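3.2 Camadas e estado da cama

Distinguimos a cama feita da cama em uso pela posição relativa das camadas têxteis, seguindo a grelha de Ó Dubhghaill. A colcha serve de referência, por ser a peça que menos se desloca; o edredão e as mantas são registados em relação a ela.

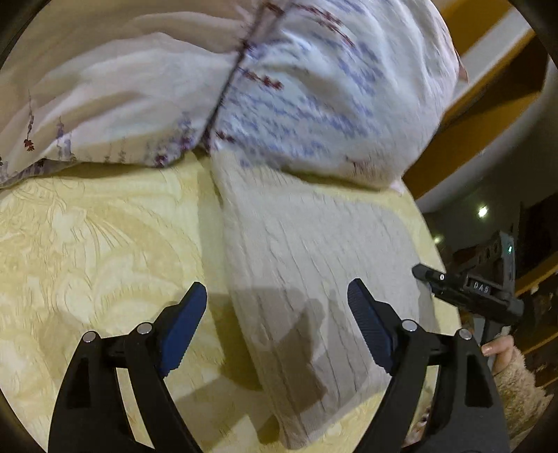 Figura 4. Edredão branco com raminhos de lavanda e manta branca de malha sobre colcha adamascada amarelo-clara.

A classificação usa uma escala de 5 níveis, do estendido ao amontoado. Uma manta dobrada com arestas alinhadas recebe o nível 2; quando as pregas não seguem nenhuma direção dominante, o nível sobe. O relevo da colcha dificulta a leitura das pregas pequenas – o padrão adamascado confunde-se com vincos – e por isso só contámos as que atravessam mais de 10 cm. As peças de malha foram codificadas à parte.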